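Starting a thread on the snack table, because people keep asking how we run it and I keep typing the same answer into separate replies.

Background for anyone new. I run the front room at Qudah, a shared workspace on the second floor of an old shoe warehouse. We have one long table where members can get something to eat between meals. It has been going since December.

Before the table, we had a cabinet. The cabinet had a door, and people forgot what was behind it. I threw out a full shelf of crackers that had gone stale in there, and that was the end of the cabinet.

Rule one is a single row at the back of the table. Nothing stacked, nothing in front of anything else. If a thing doesn't fit in the row, it waits in the storeroom until there is a gap.

The front part of the table stays clear. That is where people put down a mug or a plate while they open a packet. When we filled the whole surface, they put their mugs on the windowsill and we got rings on the paint.

Rule two is the cloth. Several of you have opinions about the cloth.

It is the pink and white fuzzy one. I know it looks like a bathrobe. We tried a plain cotton cloth first and it slid every time somebody leaned on the table. Then we tried vinyl, which was easy to wipe but made the room sound like a cafeteria. The fuzzy one stays put and it is quiet.

It does hold a mark. Put something round and heavy on it and you can see the circle afterward. Brushing it with your hand gets most of that out. I use a clothes brush on Mondays.

Crumbs are the real drawback. They go down into the pile and a cloth won't lift them. Shake it outside, then wash it cold on a short cycle and hang it up. No dryer. I put the first one in the dryer and it came out matted.

It doesn't lie completely flat either. Khalil Khoury asked if I had tried ironing it. Please don't iron a fleecy cloth. Pull it from both short ends and leave it alone.

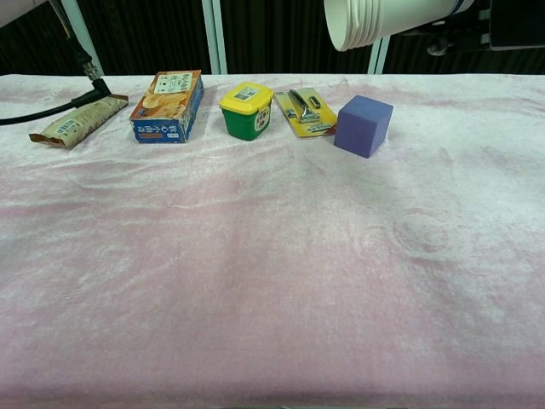

Lina Sleiman
Front room, Qudah
2020-06-15

Back to the food. Snack bars go in the row flat, one of each kind. The spares live in a drawer. When the bar on the table goes, whoever took it puts the next one out. This works better than I expected and fails mostly on Friday afternoons.

Boxes of cookies go on their long side. Standing up, they get knocked over by sleeves. On the long side you can still see the picture on the front, and that is how most people choose.

The blue box with the round golden cookies on the front is the one I get the most messages about. The printing is in Chinese, and I can't read it, so I won't guess at the flavor here. Ask at the desk if you need to know what is in something before you eat it.

On that subject – we keep a binder at the desk with an ingredients sheet for everything we buy. Where the packet is in a language I don't read, a member who does has written out the list in English. Abrehet Moges set the binder up and it is better organized than anything of mine.

If an item has no sheet in the binder, it does not go on the table. That includes things you brought back from a trip as a present. We appreciate them. They wait at the desk until the sheet is done, usually a day.

Money. Last year the table cost us 2298 dollars. That covers food, napkins and two cloths. It does not include coffee, which has its own budget and its own arguments.

Members pay 9 dollars a month into it if they want to use it. It isn't compulsory. I don't keep a list of who took what and I'm not going to start.

We order from two places. Dry goods come from Batemeck once a month. Everything else I buy myself at the market on the way in, and the receipts go in the back of the binder.

I used to order more and store more. The storeroom gets warm in summer and chocolate doesn't survive it. Now I keep 30 items in reserve at most, and nothing with a chocolate coating until fall.

Things that did not work, in case it saves you some trouble.

Glass jars. They look good for a week. Then the lids go missing and the pretzels go soft.

Baskets. Everyone digs through to the bottom and the packets come out crushed. With a row, people look first and then take one thing.

Open bowls of nuts. People didn't like the idea of other people's hands, and I agreed with them.

Labels on little stands. They fell over on the fuzzy cloth constantly. The packets already say what they are, and the binder covers the rest.

Fruit is the one thing I haven't solved. Bananas leave marks on the cloth and apples roll. At the moment fruit is on a tray by the sink. Ehab Lahlou says nobody sees it there, and the number of brown bananas I take home suggests he is right.

Answering a few replies in one go.

Yes, the packets are spaced out on purpose. If they touch, people move three to get at one, and by noon the row has turned into a pile. Leave a hand's width between things.

No, we don't put drinks on it. A spill on that cloth means washing the whole thing, and it takes a day and a half to dry indoors.

Where did the cloth come from: a remnant shop two streets over, sold by length. They had it in gray too. I picked the pink because crumbs show up on gray and I would rather not see them until Monday.

How long is the table: I haven't measured it. It came with the lease. It is too long for the elevator, so I assume it will be here after we leave.

Can you start one with a smaller group: yes. Shahzad Chaudhry runs one at Girkia for a much smaller office and uses a bookshelf with the same single-row rule. He restocks twice a week out of one bag and says he spends very little time on it.

Do I straighten it during the day: once, after lunch. I put the boxes back on their sides, close up the gaps and check for empty wrappers. Then I leave it until closing. Fussing over it makes people feel watched when they are trying to eat a cookie.

Next order goes in on Thursday. If you're a member and you want something added, write it on the sheet inside the front cover of the binder, with the size of the packet. Requests sent to me here will get lost.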